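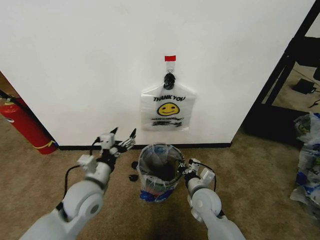 Second Lives of Carrier Bags: a household survey
Project report by Bo-ram Seok

1. Background

Most homes keep a stock of used carrier bags. Council leaflets tend to treat a bag as something used once and thrown away, but people I spoke to before starting said they used each one several times. I wanted to find out what those later uses were and how long a bag lasted before it was put in the bin.

The work was done as the spring term project for the module on household waste. Fieldwork finished in April.

2. Method

I wrote a short paper questionnaire and delivered 400 copies to flats and terraced houses on the Stisum estate, with a return box in the entrance of the Pawłowska grocery shop. The shop agreed to keep the box behind the till overnight. The questionnaire had 5 questions and took up one side of A4. An earlier draft was longer, and two of the people who tried it gave up halfway, so I cut the questions on income and household size.

31 households also agreed to keep a bag diary. They wrote a line each time a bag was used again, giving the type of bag and the job it did. Diaries were kept on a kitchen cupboard door or the fridge.

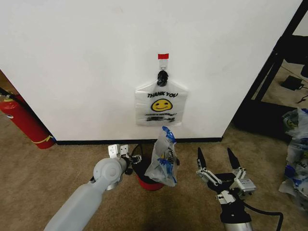 3. Results

The most common second use was lining a small bin, followed by carrying lunch or wet swimming things. Thin T-shirt bags were nearly always used as liners. Thicker bags went back to the shops and were kept until the handles stretched.

The diaries recorded 490 reuses altogether. Older respondents wrote more entries, though this may only mean that they were better at filling in the diary. Several people mentioned uses I had not listed, such as covering a bicycle saddle, packing shoes and keeping paint rollers soft between coats.

Storage was more varied than I expected. Some households folded bags into triangles, and others stuffed them into one larger bag under the sink.

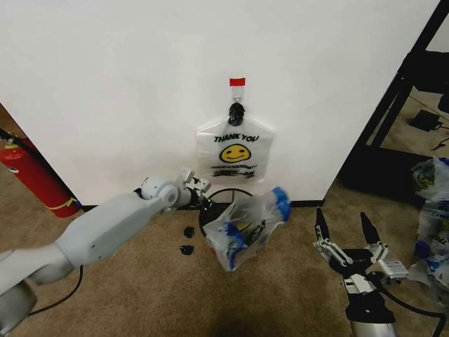

4. Problems

The return box was moved for a few days while the shop floor was being cleaned, and some forms may have been lost. Question 4 asked about "plastic bags" without saying whether freezer bags counted, and the answers to it could not be used.

5. Further work

A second round on the Ovitora side of town would allow a comparison with an area that has no grocery shop within walking distance. Question 4 would need rewriting first.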